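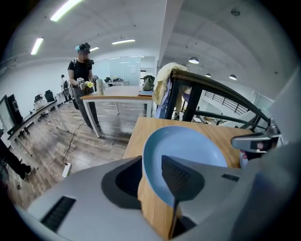 Okay, so last week we talked about what the hand-held grippers are for, and this week you're going to look after a pair. I've kept these notes short because you'll have one hand on the tool most of the time.

Every pair at Lavimlow gets a bench check before it goes near a task. Plates are my favorite test object (ask Joon-young Seo, he'll tell you I'm a bore about it). A plate is wide, thin and slick, so it shows up a lazy jaw faster than any block will!

## Fingers and pads

Close the jaw slowly with nothing in it. The pads should meet along their whole length. If one side touches first, back off the finger screw a quarter turn and try again. Then look at the ribs - dust packs in between them, and a packed rib grips about as well as a wet bar of soap. Soft brush first, damp cloth second, and please no solvent.

Pads get swapped after 500 closes, or sooner if a rib is torn. Write the swap in the Plellik log, left and right separately. 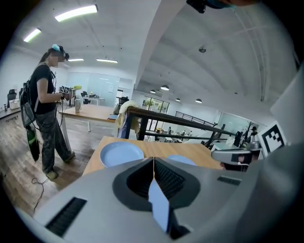 *Course notes, p. 13*

## Markers

The black-and-white squares are how the software knows where your tool is, so treat them like a lens. Hold them by the edges. A lifted corner means a new marker, and a new marker means you redo the calibration, sorry. Rekha Mittal keeps the spares in the Boychuk drawer.

Check the vents while you're down there. Lint loves a slotted grille.

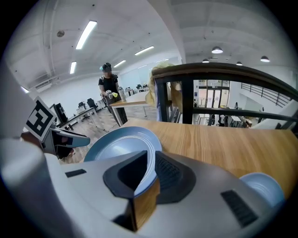
*Handout vol. 2, no. 4*

## The plate test

Two people, two pairs, two tables. Tip the plate up on its edge with one gripper, hold it, set it back down. I want to feel these things from you:

- even pressure on both faces of the plate
- no creep while it's held
- a jaw that opens when you ask, with no sticking at the end

Do it 100 times per pair. Yes, really. Gayan Abeysekara did 200 on his first go and found a loose finger near the end, so I'm not budging on this one.

If the plate slides, stop and go back to the pads before you touch any settings. Most people run straight to the grip force in Viline and crank it up, and then we get chipped plates and a worn-out drive.
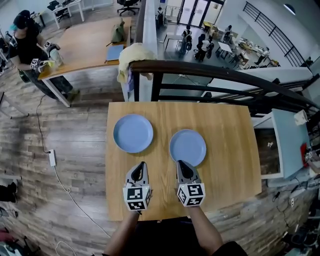
*Reading time: 2 minutes*

## Packing up

Power off at the strip, then unplug the tools, then coil the cables (loose loops, no elbow wrapping!). Grippers go back with the jaws slightly open so the pads don't take a set.

Logs are due to Aaliyah Wong by July 31, 2026. Bring your worn pads to the next session, we're going to cut one open.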